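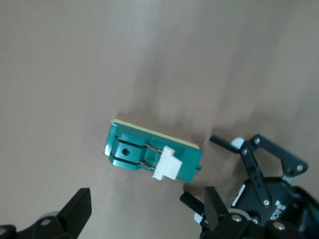

Teststead Opens Parts Bench for Small Electronics Repair

2025-04-06

LARNODGATE: Teststead today announced the opening of a parts bench at its Larnodgate workshop, where residents may bring small electrical items for inspection and repair. The bench will accept plastic-housed components, connectors and short wire runs of the kind commonly thrown away when a single joint fails.

The service was developed with Triantafyllou, which has supplied 200 replacement connectors and 2 inspection lamps. Each item will be logged on arrival, examined on a clear tabletop and returned to its owner with a written note of its condition. The workshop expects to handle up to 80 items a month.

"A great many small parts are discarded with their wiring still sound," said Chrysanthi Stamatopoulos, director of Teststead. "We wish to give residents a place to have them looked at properly before they are replaced."

Inspections are free of charge. Repairs carry a fee of $10, payable on collection. Mains-powered appliances and loose batteries cannot be accepted.

A second bench is planned for Skornero in August.

Media contact: Lambros Deligiannis, Communications Office, Teststead, Larnodgate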